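**Steam, mostly**

*Brasero kitchen pages, 9/29/23*

The woman behind the Nikham bun stall has agreed to talk to me on the condition that I don't call her buns "pillowy". I agree at once, and spend the next hour trying to think of another word.

She has been steaming buns for money for longer than she intended. The stall was meant to be a summer job in Sotska between two proper ones. The second proper one never rang back, and in March she sold 1,560 buns, a figure she knows because she still writes every sale in a school exercise book. The March before, it was 1,185. I ask what changed.

"I moved the sign," she says. "People could see it."

You'd expect someone in her line to own a tower of bamboo baskets, and she does. They live on top of a wardrobe. For trying out a new dough, or for lunch, she prefers an electric steamer with a glass lid, the sort of thing an aunt gives you when you get your first flat and you don't thank her for until you're forty.

"Bamboo is lovely. It looks lovely, it smells lovely, and if you forget it for a fortnight it grows a coat. The electric one I wipe with a cloth. I've got nothing against romance, but I have to wash up after it."
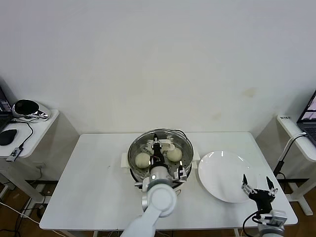

*Two buns on the steaming tray, with the plate at the ready.*

Her main advice concerns space, and she gives it with the weariness of someone who has given it before. A bun is going to get bigger. Everyone knows this and no one acts on it. They see a tray with room for one more and they put one more in, and then they write to her asking why the sides have torn.

"They want to be apart. Leave a gap you think is silly. If two of them do touch, leave them be until they've cooled a bit, then pull gently. Don't go in with a knife. It's a bun."

I confess that mine tend to come out with a wrinkled top, like something left in the bath. She nods as a doctor nods.

"You took the lid off."

I had taken the lid off.

"Everyone takes the lid off. You turn the heat down, or off, and then you wait. Five minutes if you can bear it. Go and put a wash on. Then you lift the lid away from you, and you lift it sideways, so the water runs off somewhere that isn't your lunch."

Does the glass not help, I ask, given that one can look in without touching anything? She thinks about this for longer than it deserves.

"For the first minute. After that you're looking at fog. I think it's there to keep your hands busy."

The other great enemy is the drip. In a bamboo basket the lid soaks it up. Under glass it gathers, picks the best bun of the batch and lands on it. Some people tie a tea towel round the lid. She does this herself, with the corners knotted well up out of the way, and says that anyone who lets them dangle near a hot element will only do it once. She has views on paper squares, too (yes, under every bun, unless you enjoy scraping), and on cabbage leaves in place of paper, which she calls "a nice idea for someone with a cabbage".

The dough itself she regards as the easy part. Plain flour, the paler the better if you care about colour. Warm water, yeast, sugar, a little oil. Knead for 10 minutes and resent every one of them, let it rise, knock it back, shape it, and then let it rise again. The second rise is the one people skip. She says 30 minutes in a warm kitchen, longer in hers, which faces north and was once a coal store.

"If you pick one up and it feels heavy, it isn't ready. It should feel as if you've been sold less than you paid for."

It's the nearest she comes to "pillowy", and I write it down with some relief.

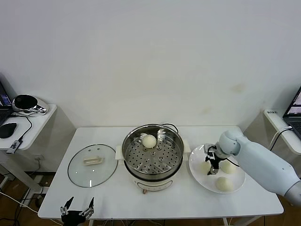
On the matter of serving, she is firmly against ceremony. A plain round plate, set down next to the steamer so that nothing has to travel, and the lid put flat on the table with its handle up. The lid question matters to her more than I would have guessed. A former business partner used to stand it on its edge against the wall, and I gather from the pause that this was only one of several things.

"You take them out one by one and you don't stack them. They're soft, they'll sulk. If there's one left in the steamer, leave it there, that's yours. Cook's bun. You've earned it and it'll still be warm when the others have been argued over."

I ask whether she ever gets tired of eating them. She says she ate no buns at all for most of one winter and lived on toast, and that the toast was all right. Then the café at Ojala started doing a steamed bun with a cheese filling, and she went over to be rude about it and had two.

"The cheese was wrong. The bun was good. I told them they were lifting the lid too early."

Were they?

"Everyone is."

She is working on a plain bun at the moment, with no filling whatever, to be sold alongside soup. Her regulars are suspicious. They feel that a bun with nothing in it is a bun from which something has been taken. She has tried explaining that it's bread, and has been told that if they wanted bread they would go to the baker's.

The plain ones go on sale next month if the soup is ready. The soup, she says, is somebody else's department, and she'd rather I asked them.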